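The Sunday the gripper stopped letting go

So we had our first real fault last week, and I've been promising Fadwa I'd write it up before I forget the dull parts. I help out at a small shop in Stondumbridge where we're teaching an arm to sort and put away cutlery. We call it Mahrous. It picks a thing out of the tray, lifts it, sets it down on the table, goes back for the next one. Fun to watch for maybe ten minutes, and then you start bringing a book.

We'd had 606 good picks in a row (I keep a tally, don't judge me) when pick 607 went wrong. Mahrous closed on a teaspoon, lifted it, carried it over to the table and then just... kept squeezing. The log said the fingers were open. They were very much not open! Taha Badawi was standing next to me and said "huh," and then the motor began making a noise like a blender with a fork in it, and I hit the red button. My hand was already on it, thank goodness, because that's our rule and I used to think it was a silly one.

The spoon was fine, a bit bent at the neck. What bothered me was the log. The arm had no idea anything was wrong and would have gone on to the next pick with a spoon still in its fingers, and the next pick was in the compartment with the knives.

We spent the whole evening on it. First guess was software, and Taha rolled back to the version from January, and it did it again after 117 picks. Second guess was the power supply, which I swapped for the spare, feeling very clever. Same thing after six. Then Kenza Gaber wandered in with tea, wiggled the cable that runs down to the gripper, and watched the position number on the screen jump all over the place. A connector had worked itself half loose! The controller was holding on to the last reading it believed, and that reading said "open."

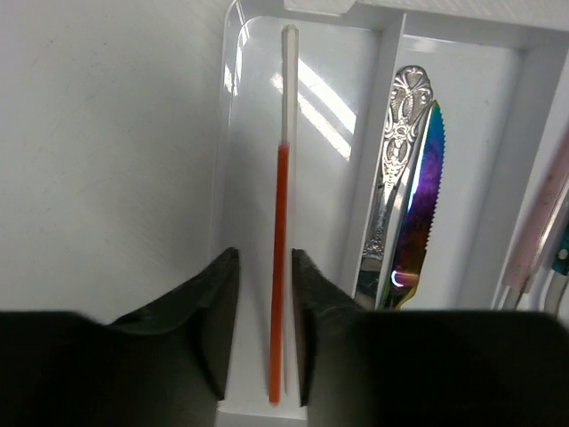
Fingers either side of the orange rod, with the fancy rainbow knife next door.

The clear-and-orange rod is the one I like to test with now, since it's thin and light and I don't much care if it gets crushed. The serrated knife makes me more nervous. It's a gorgeous thing, all scrolls and leaves on the handle, but I don't want it flung across a room by an arm that thinks it has already let go.

What we've changed: the cable has a proper clamp on it, and Taha added a check that stops everything if the motor is pulling hard while the fingers claim to be open. We should have had that from day one. I also wanted a clear screen between the arm and my chair, and Fadwa said yes before I'd finished asking.

Still on the list is the slow drift in the left finger, which might be the same connector or might be its own separate headache. Adel Helmy thinks it's the grip pad wearing. I think it's the gear. We have a cake riding on it, and I'll post the answer when we get the cover off.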